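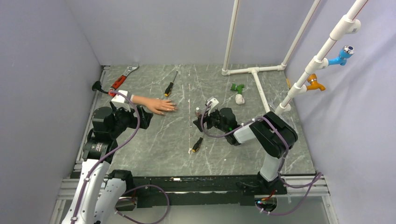
Zelle 2 mit dem Rohraufbau, beide Arme mit Kameramodul über dem Greifer

Ticket: Bedarfsmeldung Verbrauchsmaterial und Ersatzteile, Zweiarmzelle
Status: offen, wartet auf Angebot
Angelegt von: Gianni Orlandini

Hallo zusammen, ich mach das jetzt mal als Ticket auf, sonst geht es wieder im Chat unter (so wie im Juni, ihr erinnert euch). Es geht um die Bestellung für die Sanitäraufgaben, also alles mit Hähnen, Rohren und Werkzeug. Ich hab gestern die Preise von Stutalia und Fourie nebeneinandergelegt und bin ehrlich gesagt ein bisschen erschrocken!

Fangen wir mit den Kabeln an. Die lilafarbenen Leitungen zu den Kameramodulen laufen außen an den Armen entlang und hängen unten in Schlaufen. Ich hätte gern für jeden Arm eine Reserve im Schrank. Stutalia will 163 Euro pro Stück, Lieferzeit 21 Tage. Fourie ist billiger, liefert aber nur ohne Stecker, und das Crimpen landet dann wieder bei mir …

Nachtrag, 14:20 Uhr
Jaime Pinheiro fragt, ob wir nicht gleich neue Greiferfinger mitbestellen. Gute Frage! Von mir aus ja, aber dann bitte in beiden Längen. Bei den Aufgaben in der Tischmitte kommen sich die Greifer sehr nahe, und ich würde gern einmal mit den kurzen vergleichen, bevor wir einen ganzen Satz kaufen.
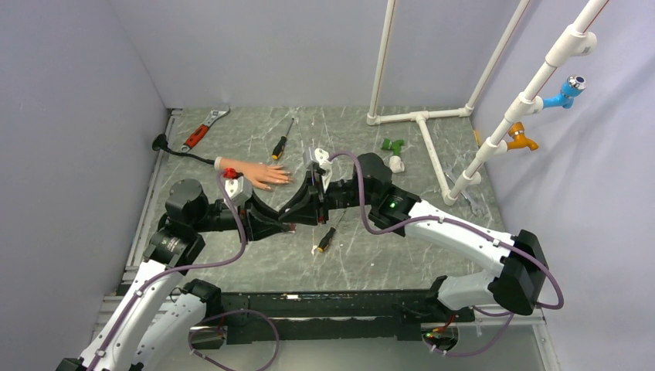 Beide Greifer in der Tischmitte, knapp darunter ein kleines rötliches Teil

Zum Zubehör: Kunststoffhähne sind Pfennigkram, da würde ich großzügig sein und noch ein paar in kräftigen Farben dazunehmen, so wie Blau und Orange am schrägen Rohr. Weiße Rohre und T-Stücke auch, die kommen von Pirnix. Schraubendreher und Rollgabelschlüssel brauchen wir keine neuen. Der schwarze Balken vorn ist ziemlich verschrammt, den lassen wir aber so, Lackieren zahlt mir keiner.

Budget: 500 Euro hab ich für Kabel und Finger angesetzt, 200 Euro fürs Kleinzeug. Falls Stutalia beim Preis bleibt, wird es mit den Fingern eng, dann schieben wir die langen auf die nächste Runde.

Offen:
Jaime klärt mit Fourie, ob es die Leitung doch konfektioniert gibt
Ich hole bei Pirnix das Angebot für Rohre und T-Stücke ein
Kostenstelle Stevia oder allgemeine Werkstatt? Bitte kurz hier reinschreiben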